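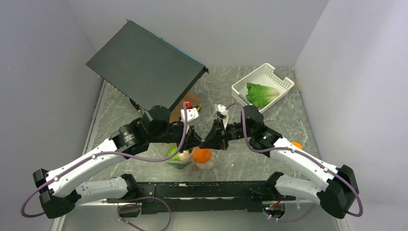 A gray marble-patterned tabletop with light gray walls on three sides.

Juvwood says its new zip-top bag will keep cut vegetables fresh for 18 days. Shoppers in Nedordale, where the bags went on sale in January, may want to hold on to their receipts.

The company, a unit of packaging maker Sorden, sells the bags in boxes of 40 and charges well over what a plain box costs. The difference, according to the label, is a "breathing film" that lets out the gas that makes produce go bad. The label does not say how much gas, or how fast, or which vegetables were tested.

Asked for the test results, Juvwood sent a two-page summary. It says 3,572 bags were checked and that most of the food inside was "still appealing" at the end. Who decided what was appealing is not explained. There is no mention of ordinary bags being tested next to the new ones, so there is no way to tell whether the film did anything the fridge wasn't already doing.
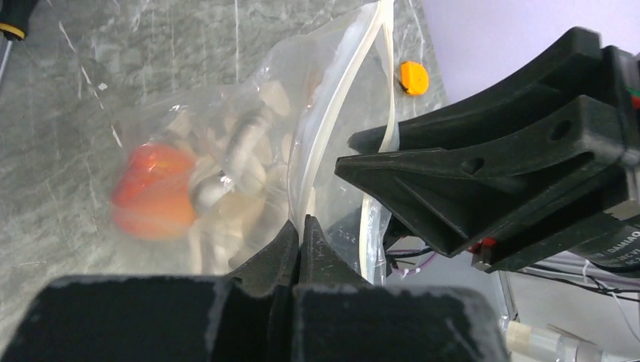
Lerato Msimang, who teaches food storage classes at the Oravec kitchen school, has read the summary and was not won over. "Eighteen days for what? A carrot will do that in a drawer," she said. "Sliced mushrooms are another matter, and I'd want to see them before I paid extra."

Msimang tells her students to dry produce well before bagging it, press out the air and use anything cut within a few days. She would not serve chopped food on day 18, whatever the box promised.

A Juvwood spokesman said the claim was "up to" 18 days and that results depend on how the bags are used. The words "up to" appear on the back of the box in small type. The front just gives the number.

The company says a full report is coming but would not give a date. It also offers a 100 percent refund, though buyers have to mail back the box and pay the postage.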